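Play kitchen corner – table day

19 July 2018. Quick page, more to come when I get a minute. The Londow play kitchen stuff, out on the white table. Most of it is the Pirihi set, plus bits from the Prakel box that never went back.

Favorites so far – the ketchup bottle, no contest. Bright red, white cap, ends up on a plate every single time. Plates and bowls get swapped around alot.

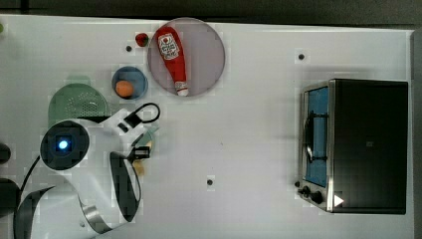 The green colander is the other big hit. Good for pretend pasta, good for carrying fruit. The orange goes in the blue bowl, mostly. Shelf labels still to do, and 2 of the Prakel lids are missing, check the bottom drawer pls.

Toaster oven stays on the table for now. Agnes wants it by the window, will try that next week. Spare plates are in the bin marked 8 – put them back there when your done.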